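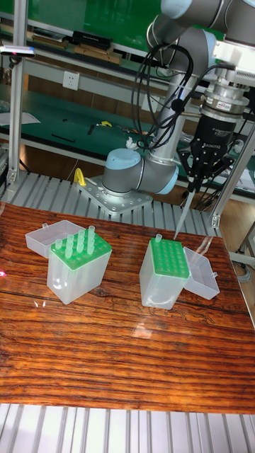

Robot arm in grey and light blue, black gripper on the end.

1/ Right, so I went to the council meeting about moving our polling station and I've got thoughts. Kettle's on, bear with me.

2/ The plan is to shut the one in Plemwood and send everyone over to Grakholm. Fine if you drive! The bus takes 40 minutes and the last one back is before the polls close.

3/ They had 147 written objections. The officer's report gave them 2 lines. I read it three times in case I'd missed a page.

4/ Bernadette Mac Mathúna (independent, I didn't even vote for her last time) asked if any of them had tried getting there on foot after dark. Long silence, lots of shuffling of papers.

5/ Someone behind me shouted "answer her!" and the chair threatened to clear the gallery. Bit much, he was about eighty and holding a flask.

6/ Anyway they've put the vote off till October, so you can still write in. Put your full address on it or they won't count it.

7/ And if you're in the Jadell flats, check you're on the register while you're at it. My sister wasn't.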